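The Long Wait at Undgate

A goalkeeper at Undgate Town spent most of last season waiting for a piece of paper. He had signed in June, posed with a scarf in weather that did not call for one, and been issued the number 30 shirt. Then the paperwork went off to the league office and stayed there.

The transfer of a lower-league player is a modest affair. There is no helicopter. The fee, when there is one, would not cover the floodlight bill, and the medical consists of a physiotherapist asking whether anything hurts and writing down "no." What remains is the registration, and registration is where careers at this level go for a nap.

His previous club, Veleck, had agreed to release him over the phone. The league wanted that in writing. Veleck wrote it, on club letterhead, and used the old crest. The league wanted the new crest. By the time a fresh letter arrived the summer window had shut, and Undgate began the season with a 41-game veteran's knees in goal and their new signing in the stand, where he turned out to be a generous tipper at the tea bar.

He trained every morning. He traveled to Erno, four hours each way, to watch a goalless draw in sideways rain. He was included in the team photograph and then, after a query from the league, included in it again wearing a tracksuit. Supporters grew fond of him in the way people grow fond of a restaurant that hasn't opened yet. A banner appeared behind the goal reading FREE THE 30, and the man himself was seen holding one end of it.

The club appealed. Appeals are heard by a panel that meets when enough of its members are in the same town, and Undgate's file was 54 pages long, most of them copies of the other pages. It was approved after the winter break, with a note reminding both clubs to keep their crests up to date.

His debut came at home to Tiwari Athletic, in front of 2586 people, the best crowd in years. The program gave him a double-page spread. The stadium announcer, who had clearly been practicing, read his name twice. He touched the ball for the first time after ten minutes, when he picked it out of the net.
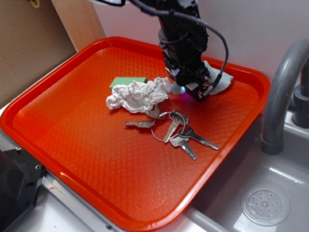
Undgate lost that one 3-1 and won the next two, and by spring the goalkeeper had settled into the ordinary business of being shouted at by name. The tea bar missed his custom. Match days there still run on the big plastic tray, the orange-red sort with a raised rim and a fine crosshatch pattern across the bottom, and regulars who once got their change waved away now watch it counted out to the coin. He stops by after the final whistle when he can, though he has to shower first, and the good pies are gone by then.

His contract runs out this summer. Undgate would like to keep him, he would like to stay, and the manager says talks have been friendly and short. A new deal needs a new form, naturally. The club secretary has already filled it in, checked the crest against the one on the gate, and driven it to the league office in person. She asked for a receipt. They told her it would be in the mail.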